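Home | Kitchen | Money | FAQs | Archive | Search

Cheap gadgets that promise to cut your electricity bill: your questions

Every autumn the adverts come back. A small white box, a green light, a promise to knock 40 per cent off your bill. We get more letters on this than on anything else we cover, so the usual ones are gathered on this page.

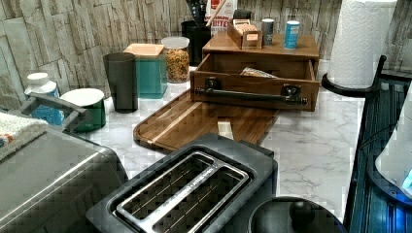 By the Household Desk, Mistmont Consumer Pages | 2020-11-17

What is a plug-in "power saver" meant to do?

The sellers say it "smooths" or "stabilises" the current coming into your home. Inside there is usually a capacitor, a light and not much else. Large factories do use capacitors to tidy up their supply, and they may be charged in a way that makes it worth their while. Your home meter charges you for the energy you use. Smoothing does nothing for that.

But the advert shows a meter slowing down.

It shows a reading going down, and it's often a reading of current in amps. You aren't billed in amps. Ask to see the same test done in kilowatt-hours over a month and see how quickly the seller stops replying. We asked the people behind the Plolero box in October and are still waiting.

My neighbour bought one and her bill did go down. Explain that.

I can't, without seeing both bills. Was the weather milder? Was someone away? Did she start turning lights off after spending £49 on a box? People who buy these things tend to be people who have just started worrying about their bill, and they change other habits in the same week. 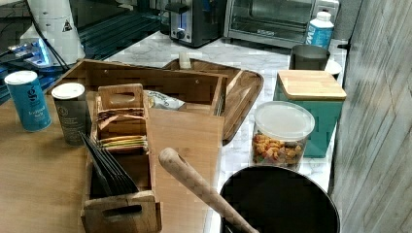
A fair test would keep everything else the same, and very few households can manage that. I certainly couldn't in mine.

Should I unplug everything at the wall overnight?

You can if you like. Modern chargers and televisions draw very little on standby. Older set-top boxes and some games consoles are worse. I would start with those and leave the phone charger until last.

Is a kettle cheaper than a pan on the hob?

For hot water, usually, if you boil only what you need. Half the "eco kettle" range sold by Tekby is an ordinary kettle with a line on the side. Your present kettle probably has a line on the side as well.

What about smart plugs?

These at least do something: they switch things on and off. Some also measure use, and that can be handy. They need a trickle of power themselves, though, so putting one on a lamp you already turn off by hand is a small step backwards.

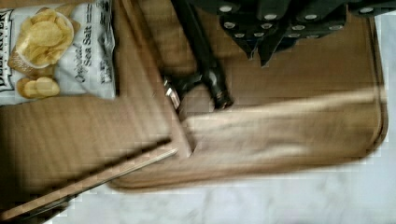

If you only want to measure, buy or borrow a plain plug-in meter and move it from socket to socket. A 2000 watt heater left running for an hour uses 2 units of electricity, and once you have seen that on a screen you may lose interest in the phone charger altogether.

Are the boxes dangerous?

Some may be. Cheap ones turn up with no proper safety marking, or with a plug that doesn't fit a British socket properly. If it gets hot, buzzes or smells, switch off at the wall and take it out for good.

The Marwat website says "as used by engineers". Does that count for anything?

Which engineers, and for what? I read the whole site twice and found no name, no test report and no postal address. There was a countdown clock, which went back to the start when I reloaded the page.

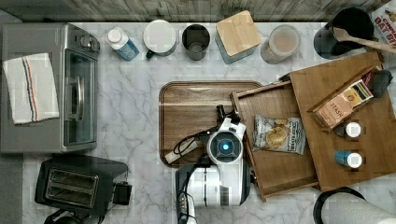

A postal address matters more than the reviews do. Without one you will have a hard time sending anything back, whatever the "no quibble" badge says. Pay by card, keep the order email, and speak to your card provider if the seller goes quiet.

So what does save money?

Dull things. A lower thermostat, full loads in the washing machine, shorter showers, draught strip round the back door. There isn't much profit in telling you so.

Comments (3)

gasman_retired
Opened one up years ago. Capacitor, resistor, green light. The light was the only part doing anything you'd notice.

Penny-wise
I bought two. Don't tell my husband.

hillside49
Bit harsh on smart plugs. Mine turns the heater off when I forget, and I forget a lot.

Previous | Next | Back to all FAQs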